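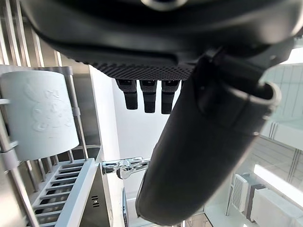 **Kinen** is a two-armed kitchen robot built by members of Zundaron, a shared workshop in Lagos, under the loose direction of Abelardo Pereyra. It was begun in January as a machine that would do the washing-up. It has since been reclassified, by the same people, as a machine for finding out what washing-up consists of.

## Name

The robot was first entered in the workshop ledger as "Arms, pair, do not borrow". The name Kinen was put forward by Pereyra and adopted after the rival suggestion, Gesura, had already been painted on the tool trolley. The trolley kept it. Visitors who ask to see Gesura are shown a trolley.

## Construction

Kinen has a silver-grey torso and two jointed arms in the same finish with black rings at the joints. Each arm ends in a black hand. The hands took up most of the budget and nearly all of the arguments. One party among the builders held that a plain two-jaw gripper would lift a plate perfectly well and could be mended with parts from a bicycle. The other party wanted fingers. The fingers won, and the bicycle party has since confined itself to remarks.

The fingers have a slightly rubbery surface and rounded tips, which suit mugs, sponges and the edges of drawers. They suit cutlery less. A teaspoon lying flat on a hard worktop remains, in the words of the build log, "a matter for the humans".

A small camera near the hand supplies the close view during a grasp. Its picture tends to be full of finger, and the builders learned early on to plan the reach from higher up and leave the wrist view for the last stretch.

## The kitchen

Work is carried out in the workshop's own kitchen, which was fitted out for people and has not been altered to please anyone else. Builders' notes describe the sink as the best teacher in the building. Shiny steel throws back reflections that the software has at various times taken for a ladle, a second tap and a hole.
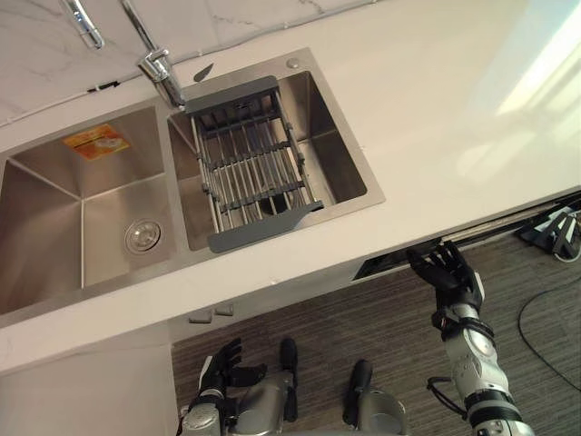

Reaching beneath the edge of the worktop is treated in the notes as a separate skill from reaching over it, with its own settings and its own page of complaints. Over the top, the arm can come down from a comfortable height and the worst outcome is a bump. Underneath, the hand must go in palm up, the elbow has to find somewhere to be, and the counter hides the very thing being reached for. Pereyra's rule is that the arm moves at walking-stick pace whenever the hand is lower than the worktop. The rule was written on the back of an invoice and has never been typed up.

The sink rack gave trouble of another sort. Its thin rods leave gaps that a fingertip can enter readily and leave with less grace, so the plan for lifting it uses the end pieces only.

## Trials

The log for the first season lists 567 attempted grasps, of which 57 were struck out later on the grounds that the arm had not been switched on. The remainder are graded in three classes: "held", "held, briefly" and "tea break". The second class is the largest. Attempts to merge it with the first have been resisted by whoever was sweeping up at the time.

A revised set of finger settings was entered on 2019-05-31. These reduced the squeezing force on soft objects and ended a long run of flattened sponges, one of which is kept in a drawer for reference.

## Reception

Opinion within Zundaron is divided. The woodworkers, who share the kitchen, have asked whether the robot could be taught to leave it. The electronics bench regards Kinen as the most useful thing the workshop has made, a title previously held by a door wedge.

Drawings and parts lists are kept in a ring binder at the workshop and may be copied on request. Page 2 is missing. It covered the wiring of the left shoulder, and builders of copies are advised to ask Pereyra, who remembers most of it.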